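搜索文档 输入关键词
最后更新：12 月

# Pralell 桌面抓取数据子集：夹爪闭合异常记录（数据卡）

## 1. 概述

本数据子集由 Daverent 操作实验组整理，收录 Pralell 单臂平台在桌面纸张整理任务中发生夹爪闭合异常的全部片段。异常表现为：控制器上报夹爪已完全闭合，而两指指尖之间仍有残余间隙。由于上层任务程序仅依据上报值判断抓取状态，机械臂在未夹住物体的情况下继续执行抬升与转移动作，其中 2 次在转移途中触碰台面，触发力矩保护停机。未发生人员受伤。

本子集供故障检测、抓取状态判别及安全联锁研究使用，不建议作为模仿学习的正样本。与主数据集合并训练时，应先按第 4 节所列字段进行过滤。

## 2. 事件经过

异常首次出现于上午的例行采集。操作员在第三轮采集中发现，任务日志连续标记“抓取成功”，而目标位置并无纸张。当班人员按规程中止采集，保留控制器缓存，并将夹爪切换至手动模式复核。手动模式下重复执行闭合指令 10 次，上报开度均为零，塞尺测得的指尖间隙则各次不一。

技术负责人 Lorna Baxter 随后批准停用该夹爪，并要求对当月已入库的片段进行回溯检查。回溯共确认异常片段 14 条，即本子集的全部内容。

## 3. 采集条件

所有片段均在同一工位采集，台面为白色，任务对象为散页及成叠的白纸。腕部相机固定于夹爪后方，与夹爪同步运动，视野覆盖两指前段与指前台面。台面留有使用痕迹，采集期间未作更换，也未在后处理中修饰。使用者如训练基于外观的检测模型，应注意避免模型将台面污渍误作目标特征。
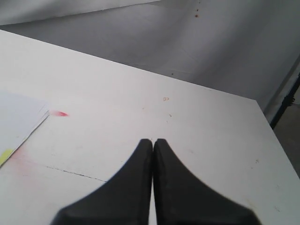 控制器以固定周期记录夹爪指令开度、上报开度、驱动电流和关节力矩。图像与状态数据按控制器时钟对齐。视频帧率为每秒 60 帧，未作插帧处理。异常片段自闭合指令发出前开始截取，至机械臂停止运动为止；触发保护停机的片段另行保留停机后的状态数据，以便分析制动过程。

白色纸张与白色台面对比度较低，仅凭图像判断是否夹住单页纸张存在困难。标注工作因此以驱动电流曲线为主要依据，图像作为辅助依据。二者不一致时，由两名标注员分别复核，仍有分歧的片段标记为“待定”。

## 4. 数据结构

每条片段对应一个独立目录，目录内包含以下文件：

- `wrist.mp4`：腕部相机视频
- `state.csv`：控制器状态记录
- `label.json`：人工标注
- `note.txt`：操作员现场备注，部分片段为空

`label.json` 的主要字段如下：

- `cmd_close`：闭合指令的时间戳
- `reported_closed`：控制器上报闭合的时间戳
- `grasp_true`：实际抓取状态，取值为“是”“否”或“待定”
- `contact_event`：转移途中是否触碰台面
- `estop`：是否触发保护停机

过滤异常片段时，应以 `grasp_true` 为准。`reported_closed` 仅反映控制器的判断，不得单独用作抓取成功的依据。

## 5. 原因分析

拆检结果显示，夹爪传动端的编码器联轴器固定螺钉松动。联轴器在反复启停中相对转轴产生滑移，使零点逐步偏移，上报开度因而小于实际开度。偏移量随负载方向变化，这与手动复核中间隙不一致的现象相符。

软件方面存在两处不足。其一，任务程序未将驱动电流纳入抓取判定。其二，开机自检只确认编码器通信正常，不核对机械零点，致使偏移在多次开机后仍未被发现。

Ekwueme 提供的指尖组件经检查未见变形或异常磨损，排除其为本次故障的原因。

## 6. 处置措施

1. 更换联轴器，固定螺钉按规定扭矩紧固并加涂螺纹胶，完成后作防松标记。
2. 开机自检增加机械零点核对，核对未通过时禁止进入自动模式。
3. 抓取判定改为同时检查上报开度与驱动电流，任一条件不满足即中止抬升，机械臂停在当前位置等待人工确认。
4. 每轮采集开始前，操作员使用塞尺检查一次闭合间隙，结果记入工位日志。
5. Trarnden 工位使用相同型号的夹爪，已按同一要求完成检查，未发现同类松动。

## 7. 使用限制

本子集规模较小，且来自单一工位和单一夹爪，不能用于估计该型号夹爪的故障率。纸张任务负载较轻，相关电流阈值不适用于刚性或较重物体，移植前须重新标定。

在实体设备上复现异常时，应限制机械臂速度，确认急停装置有效，且人员不得进入工作范围。未完成上述确认的，只允许在仿真环境中回放。

## 8. 版本与维护

当前版本包含全部异常片段及其标注，早期内部版本中时间戳未对齐的状态文件已撤回，请勿继续使用。标注更正及问题报告请提交至本仓库的问题列表，注明片段目录名和所涉字段，由 Daverent 操作实验组统一处理。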